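# Adding RAM to an old tower

I put this off for months, and then it took me less time than making dinner. If you've got an old desktop that crawls every February when the tax software comes out, try this first!

1. Shut down, switch off the power supply, pull the plug. Then hold the power button for a few seconds.
2. Lay the case on its side, open side up, and take the panel off. My friend Ermira does hers standing up — I don't know how she sees anything.
3. Nudge the cables away from the slots. Don't unplug them, just move them (I learned that one the hard way with a drive cable).
4. Open the latch on the slot. Line up the notch in the module with the bump in the slot, and flip it around if they don't match.
5. Press straight down on both ends until it clicks. It takes more push than you'd think.

Tower on its side, panel off:
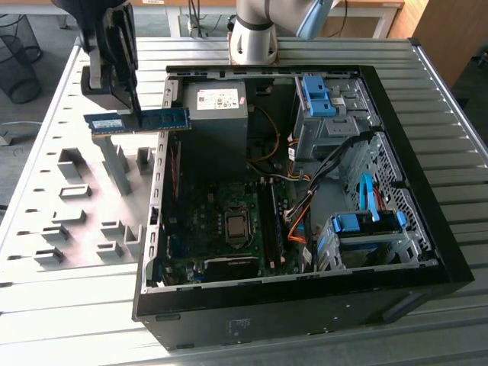
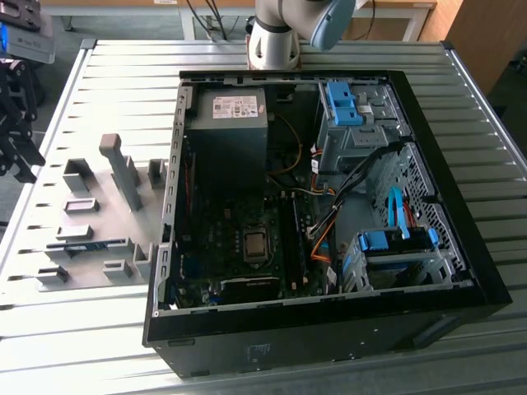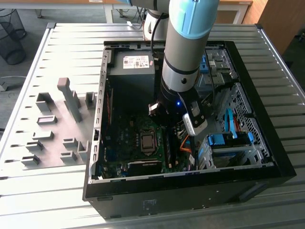 Before you close up, plug in and boot once. If you get beeps and a black screen, the module usually isn't all the way in, so power off, unplug and press again. I had to do it twice. Once the full amount shows up in the system settings, put the panel back on and go find those screws you set down somewhere.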